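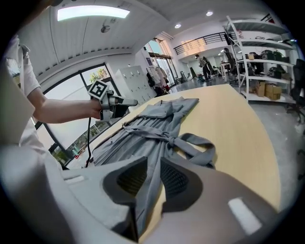 The Plarnville Drill Hall: Notes for the Listing Talk

Reading time: 2 minutes

Good evening, and thank you for coming. I speak on behalf of the Plarnville Heritage Society. My subject is the former drill hall on Clarine Street and the application to have it added to the local heritage register.

Give the background briefly. The hall was built for the town's militia and later served as a dance hall, a polling place and a furniture store. The front wall and the main roof trusses are original. The rear annexe is a later addition, and the society does not seek protection for it.

Move to the present position. The owner, Matora, applied in November to clear the site. The council received 1,594 written objections and deferred its decision until the heritage report was complete. That report, dated February 2023, was prepared by the architect Aranka Szénási. It finds the hall to be of local significance on two grounds: its place in the social life of the town, and the rarity of its roof.

Pause here. Allow the audience to find the roof plan in the handout.

The engineer engaged by Matora, Dezső Pintér, takes a different view of the trusses. He considers two of them to be beyond repair. Our own adviser, Bit-na Ko, agrees that both are in poor condition but believes they can be strengthened in place. The society has asked that the council obtain a further opinion – at its own cost – before any permit is issued.

Do not comment on the sale price. If asked, refer the matter to Ottó Virág after the meeting.

On future use, mention the Szűcs bequest. It may be spent on repairs to a listed building but cannot be used to buy one. Listing would not oblige the owner to sell, nor would it prevent changes to the interior that the council approves.

Submissions on the proposed listing are still open and should be addressed to the planning office in writing. Letters already sent about the demolition will not be counted again, so a fresh letter is needed.

Hand over to Ľubomír Vaněk for questions.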